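Galtar opens its hand-held teaching kit to cooking schools and small food workshops

DOSDALE, November. Galtar is opening its hand-held teaching kit to cooking schools and small food workshops, and we couldn't be happier to see it leave our own benches! The kit lets a person show a robot a kitchen task by doing it: pick up the gripper, squeeze the fingers shut, do the job at a normal pace and put the tool down. Each run is saved as one demonstration, and the robot learns from the whole set.

The first set was put together over the summer at our Dosdale workshop with the Bodin cooking school. Forty-four students and teachers took turns with the gripper and recorded 1,490 demonstrations of everyday kitchen handling (stirring, dipping, tipping, scraping down, setting a tool back where it came from). Few of them had worked with a robot before. Most were comfortable after one practice run, and a good number stayed on past lunch to get a difficult one right.

Thin tools got the most attention. A spatula gives the fingers plenty to hold, but a skewer can turn in the grip when its tip meets a thick liquid, and people correct for that with the wrist without noticing they do it. We wanted those small corrections in the recordings, so 400 of the demonstrations are skewer work alone, done over shallow trays with mixtures from very runny to nearly stiff.

Some tasks are a better fit for remote control. For those, the kit includes a pair of hand controllers, and the operator sits at a second table and moves the arm from there. Bodin's teachers tried both methods and mostly preferred the gripper for anything that calls for feel, and the controllers for anything near a hot plate. Both kinds of recording go into the same library and can be used together.

A second round starts at our Pornby site this winter, with 40 places for schools and workshops. Each one gets a kit on loan, a half-day introduction and a copy of the full library, including everyone else's recordings. Left-handed users are especially welcome, as the first set leans heavily to the right! Applications can be sent to the Pornby office, with a short note on the tasks you would like to teach.

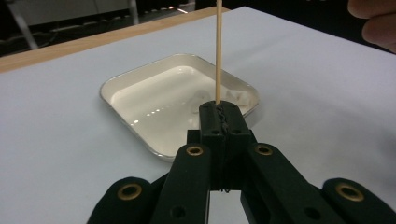
Galtar News | Issue 44

A skewer in the fingers of the hand-held gripper, with a shallow tray of creamy liquid on the paper-covered table.

Contact: Galtar Press Office, Dosdale | © Galtar. All rights reserved. | Back to top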